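Graveyard orbit

A graveyard orbit (you'll also see it called a disposal orbit or a junk orbit) is where old satellites get sent when they've finished work and are too far up to bring home. I've been keeping this entry going on my little space encyclopedia for years and it's still one of my favourites, partly for the name!

Where it is

Most satellites that beam television and weather pictures sit in geostationary orbit, 35,786 kilometres above the equator. At that height a satellite goes round once a day and seems to hang over the same spot on the ground. It's a very useful ring and there's only one of it, so you don't want dead hardware drifting through the good parking spaces. The graveyard is a few hundred kilometres further out. International guidelines give a formula for the smallest safe climb, which starts at 235 kilometres and adds a bit more depending on how big and how light the satellite is, as sunlight pushes on large flat panels and slowly changes the path.

Why not bring them down?

Fuel, mainly. Dropping a satellite from that height into the atmosphere would take far more of it than anybody carries up there. The climb to the graveyard needs a change in speed of only 11 metres per second or so, which is the same as a few months of ordinary station-keeping. Low satellites are a different matter, and I've put those under Re-entry.

What happens on the day

The operator raises the orbit in several burns, then empties whatever is left in the tanks, runs down the batteries and switches off the transmitters. Emptying everything is called passivation (horrible word, I know) and it's there to stop the thing bursting years later and scattering bits everywhere. The hard part is knowing how much fuel you have left. Gauges don't behave well without gravity, so operators keep a running tally of every burn since launch, and the errors pile up. Leave it too late and you run dry halfway up.

A worked case

I like to use Vornano for this, a small relay satellite that Johannes Mokgethi followed for us from his back garden. Its owners, Trulton, began the climb in October and did it in 9 burns. Johannes logged it at 109 kilometres above the ring on his first clear night, and when he picked it up again it had settled at 665, well clear of the minimum. He was thrilled, and so was I.

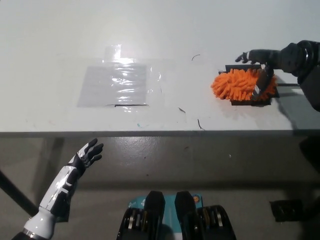 Hiyori Ogura

Do graveyard satellites stay put?

More or less, but they aren't frozen. The Moon and Sun tug on them, so their orbits tilt and untilt over a cycle of 53 years or thereabouts, and many end up tumbling. Sheets of insulation can peel off as well, and being so light they wander further than the satellite they came from. Sachiko Nishimura wrote to ask whether one could drift back down into the working ring. Some of the early ones do cross it, having been left too low before the guidelines were agreed.

Could anyone go and fetch them?

Servicing craft are being built that can dock with an old satellite and do the steering for it, and the same craft could tow dead ones up to the graveyard. Bringing one home whole is another question, and I can't see who'd pay.

See also: Geostationary orbit, Passivation, Re-entry, Space debris

Last revised February 2020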